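Two-armed shelf robot to take on restocking at Erkthorpe food store

Erkthorpe, June 12, 2025

The people who keep the shelves full at the Hitirer food store in Erkthorpe are getting help with the part of the job they like least. From this autumn a two-armed robot from Abeysekara will take over the bending, reaching and straightening that fills so much of every early shift, and the 19 members of the shelf team will spend those hours with customers and on fresh food instead.

The project is called Plimedance. It began in February with a simple request to the team: write down every task that leaves you sore at the end of the day. Low shelves came top of the list, followed by tins that have rolled to the back and boxes that have toppled over. Those tasks are now being rehearsed in simulation, with plain wooden shelving and everyday groceries such as tuna, soup and small boxed goods.
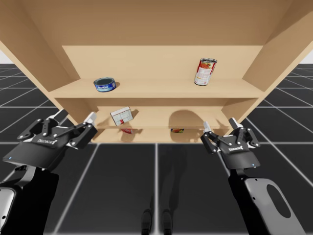 What changes for the team

No jobs will go as a result of Plimedance, and contracted hours stay as they are. Hitirer has put this in writing to everyone on the shelf team. What will change is the shape of the day. The early shift can start later, which parents on the team had been asking for well before a robot was mentioned, and 2 new roles will be created for colleagues who want to learn to run and look after the machine.

Training for those roles takes 4 weeks and is paid at the normal rate. It covers setting up a shelf plan, stopping and restarting the arms safely, and deciding what to do when an item is damaged or in the wrong place. No technical background is needed — people who know the shelves well are exactly who we are looking for.

The team has shaped the work from the start. Staff have sat in on the simulation sessions and sent in 114 suggestions so far, many of them about things an engineer would never come across. Which boxes crush if you hold them by the middle? How much room does a hand need between a packet and the board above it? Several of these have already gone into the shelf trials, where the arm has to work inside a compartment without disturbing the goods on the levels below.

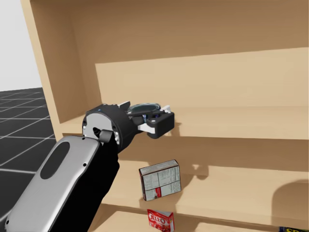 We are delighted with how much the team has brought to this, and there is plenty still to do. Mixed shelves remain harder than tidy rows of the same product, and thin packets lying flat need more practice than tins. Colleagues will go on handling glass jars and anything chilled by hand.

The first trials in the store will take place after closing time, with a trained member of staff present throughout. Daytime use will only be considered once the shelf team has had its say on how the evening trials went, and customers will be told beforehand through notices at the entrance.

Hitirer and Abeysekara will hold an open evening at the Erkthorpe store before the trials begin. Staff from other shops in the area are very welcome to come along, see the simulations and put their questions to the people doing the work. Details will be posted at the customer service desk, where places can also be booked.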